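Home About Interviews Archive Contact

Practice before the practice: Prys Beddoe on writing rules for simulated robots

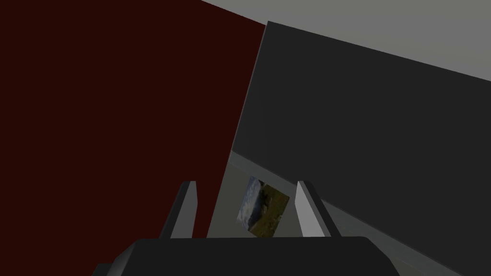 "People think of rules as something for the factory floor, with the yellow tape and the big red button," says Prys Beddoe, settling in with a second cup of tea. "And I love the yellow tape, I do! But a good part of what a robot does is decided long before it gets near a floor, and for years we had hardly anything written down about that."

Beddoe looks after good practice at Bukimico, a small company that trains gripper arms in rendered rooms. The house guide, known to everyone there as Titska, started as two pages pinned up by the kettle and has grown to 20 short rules. It has since been picked up, with a few changes, by the team at Rellport.

I asked which rule matters most, and got a long and happy answer that took in a childhood in a bakery and came back around to starting positions. "Write down where the arm begins. Every run, every time. If the fingers are open, say they're open. If the wrist is tipped up toward the ceiling, say that too, and don't quietly throw the run away for looking odd. A real arm gets bumped. It wakes up pointing at a wall now and then, and I'd like it to have met a wall before."

The second favorite concerns plain rooms. Beddoe has no quarrel with flat colors and simple walls - they're quick to make and easy to check - but Titska asks for a note saying how plain the room was, kept with the results. "Otherwise someone reads the score six months later and believes it was earned in a cluttered kitchen. I've been that someone, I'm sorry to say."

Not every rule has been popular. One asks that each task be repeated 20 times before anyone quotes a success rate, and another that a second person read the log before the task goes to hardware. Jayasinghe, who runs the hardware side, wanted the reader to come from a different team altogether. They argued it through most of February, and Jayasinghe won. "Quite right, too," says Beddoe. "It's slower, and I grumbled, but you stop seeing your own mistakes after a while."

The next revision will cover how to retire old rooms once the real workspace has changed. Beddoe would like it shorter than the last one, and is already over by a page.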